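How I Wash a Duvet Insert at Home

I put this off for years. My insert is a feather and down one, queen size, and I was sure I'd open the washer to a drum full of soup. Then my neighbor Eluned Jarman told me she does hers every June and has had the same one since she moved in, so I gave it a go – and it was fine! A bit slow, but fine.

Before you do anything, read the tag. If it says dry clean only, believe it and stop here. Mine says machine wash warm, gentle, tumble dry low, and I think most cotton-shell inserts say something close to that. Silk shells are a different story and I wouldn't try this on one.
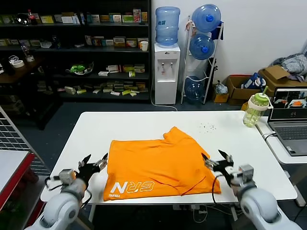 Orange tee, folded on the white table.

Next, go over the whole thing for holes. I lay mine on the bed and run my hands along every seam, and I always find some tiny spot where a quill is poking out. Pull the feather through from the other side if you can (pinch the back of the fabric and tug), and put a couple of stitches in any seam that's giving up. A small hole going into the washer will be a big hole coming out, and you do not want to be picking wet down out of a pump filter.

Now the size question. My own washer is too small, so I go to the Watkins laundromat and use one of the big front loaders. If you have to punch the insert down to get the door closed, it's too tight and the middle won't get clean. Top loaders with a center post are rough on the baffles, so I skip those too.

For detergent I use the Inora down wash, 2 capfuls, and no softener at all. Softener coats the feathers and they go flat on you. Plain mild liquid works if that's what's in the cupboard, just use less than you think. Gentle cycle, warm water, then run an extra rinse, and if you still see suds through the glass run another one. Finish with a spin on its own to get as much water out as you can.
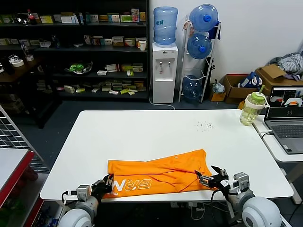
3 min read

Drying is the long part, so bring a book. Low heat only, with 6 clean tennis balls or wool dryer balls thrown in. I've used both and the wool ones are a lot quieter, though the tennis balls seem to bash the clumps apart a little better. Every 30 minutes I haul the insert out, shake it hard from each end, break up the lumps with my fingers and put it back in the other way around.

It'll feel dry on the outside way before the inside gets there. Hold it up to a window or a lamp and look for dark patches, that's wet down stuck together. Give it a sniff as well – damp feathers have a barnyard smell, and if you can smell it, it needs more time. Mine takes three hours, sometimes a touch more when the shop is busy and I get stuck with the older dryer.

When I get home I hang it over two chairs overnight with the window open before the cover goes back on. If you're storing it, use a cotton bag. I had mine in the plastic zip thing it came in and it smelled stale by fall.

One more thing on covers: I switched to a Tallivgate cotton one with corner ties, and since then the insert stays cleaner and I only do the big wash once a year. The cover itself goes in at home every two weeks with the sheets. If yours doesn't have ties, sew a loop of ribbon into each corner and knot it around the insert. Ten minutes of work and no more fishing around in there for the missing corner at bedtime.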